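24 October 2020

Up way too early for a Saturday and I didn't even mind, because I had the Guvau hand kit for one more day and wanted every hour I could get out of it!

Perla Bermúdez dropped the cases off with me from the Honmont office, along with a printed manual (30 pages, spiral bound, already has my coffee on page one). The full two-hand set is $3,457, or you can rent it for $420 a week, and that second price is the one I keep doing math on at night. I told Perla I'd give her real notes and not just exclamation points. We'll see.

Today was all about the camera views. I'd been looking forward to this since June, when I read the first write-up in the Clonurora newsletter and decided I had to get my own hands on a set. The feed comes up in the Xia viewer with almost no setup - plug in, pick the hand, done. I saved a pile of views and went back through them over lunch. You get so close to everything! My notes say 200 saved, which is silly, and I'll be deleting most of them.
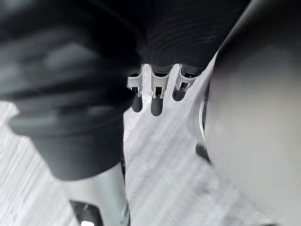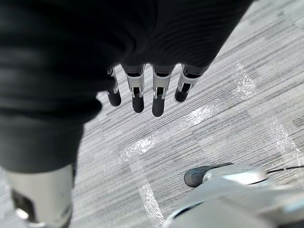
Close-up views from the hand camera, Saturday morning.

Things I like so far: the fingers are neat little pieces of work, all those joints packed into such a small space. The curl is smooth when I go slow. The manual is written by somebody who has had to tighten these screws themselves, and it shows. I found the right page every time I needed one.

Things for Perla's list: when I move fast the view smears and I lose track of where the fingertips are. I'd love a quicker shutter setting in the viewer. The menu for swapping left and right hands is buried three levels down and I went hunting for it over and over. And the power cable could be longer - I kept catching myself leaning toward the outlet.

None of that put me off. I stopped at four only because my neck was stiff, then went back in after dinner for "ten minutes" and looked up at nine. Pickup is tomorrow after lunch. Need to wipe down the cases, find the little hex key (kitchen drawer?), and ask whether the rental fee comes off the price if I end up buying.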